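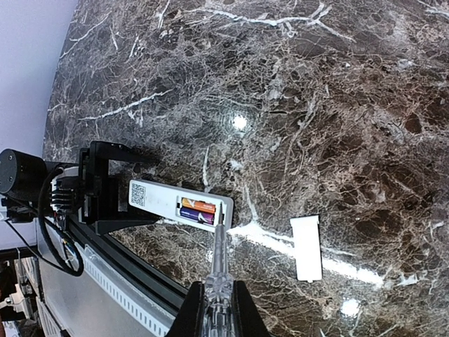 Battery cover off, on the marble top.

Wednesday, late. My legs are jelly and I'm so happy! 20 km along the ridge above Staltura, 700 meters of climbing, and the larches have gone that crazy yellow they only manage for a week or so in October. I ate lunch on a rock with my boots off (bliss) and watched the fog slide out of the valley.
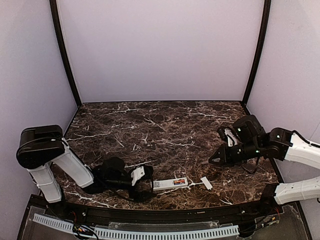
Coming down the Trivik side was steeper than I remembered, all roots and wet leaves, and I sat down hard twice. Didn't care one bit. Soup, bath, then the map again, because I want to try the Pindden loop before the snow comes!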